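4. Where the cup goes down: saucers, noise and the pace of a tea room
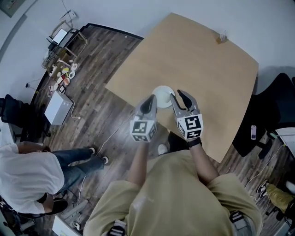 Department of Everyday Acoustics and Material Culture, Hinance College

Figure 3. Small cup or bowl on a saucer-like plate on a light wooden square table, viewed from above.

4.1 Why saucers deserve a section of their own

Most writing on the sound of cafés begins with the loud things: the grinder, the steam wand, the door, the music. We began there too, and our first recordings at the Bovon tea room were planned with the counter in mind. It was only when we sat down to listen back that the saucers took over. They are everywhere in the recordings. A saucer is touched when the tray arrives, when the cup is lifted, when it comes back down, when a spoon is laid to rest, and again when the table is cleared. Over a long afternoon this makes a wonderfully rich record of how people drink, pause and talk, and we were delighted to find that a patient listener can follow a single table through its whole visit by china alone.

The full set holds 3,652 separate contacts between cup and saucer, taken from 526 table visits. Each visit was logged by ear by 2 listeners working apart, who then met to settle the cases where they disagreed. Zdenka Radonjić led this part of the work and wrote the listening guide (Appendix B), which we hope others will borrow and improve.

4.2 Kinds of contact

We sort contacts by how they sound. A "set" is a single clear note, usually short, made when the foot of the cup finds the well of the saucer at once. A "slide" starts on the rim or slope and travels inwards with a scrape before it settles. A "chatter" is a run of small, quick knocks, heard most often while a tray is being carried. Earlier work by Gebreyes used only the first and last of these, and folded slides in with sets. Keeping them apart turned out to matter a good deal, as slides cluster in the parts of a visit when talk is liveliest. People who are telling a story put their cups down without looking!

The small vessel shown in Figure 3 sits on its plate in the resting position from which all our timings run. The clock starts when the cup leaves the saucer and stops at the first sound of its return, whichever kind of contact that may be. Cups put down directly on the table were noted but left out of the count.

4.3 The Zita pattern and the Bovon pattern

Two patterns of china were in use during the study. The older one, known to staff as Zita, has a deep well and a narrow foot; the newer Bovon pattern is flatter, with a wide foot that sits a little proud of the saucer. Staff had strong feelings about both. Those who carried trays liked Zita, which holds its cups steady on the stairs, while those who washed up preferred Bovon, which stacks without wobbling.

To the ear they are quite different objects. Zita gives a lower, rounder note with a short tail. Bovon is brighter and rings on, and a busy room laid with Bovon has a shimmer that several visitors mentioned when we asked them what they could hear. A few called it cheerful. Others, mainly those with hearing aids, found it tiring by the end of a pot, and we think this deserves proper study with listeners who can tell us more than we can guess.

4.4 Pace

The most pleasing result concerns rhythm. At tables of two, cups tend to come down in turn, one drinker setting down as the other lifts, and the pattern grows steadier as the visit goes on. We heard this most clearly on the Wednesday afternoons, when the music was off. In 19 visits the turn-taking was so regular that both listeners marked it in their notes without having been asked to look for it.

We do not yet know what drives it. Drinkers may be following the talk, with each person sipping while the other speaks, or they may be following each other's hands. Larger tables show something looser, with pairs forming and dissolving as the conversation moves about. Section 5 sets the contact times against the speech recordings, table by table, and starts with the tables of two, where it is easiest to tell whose cup is whose.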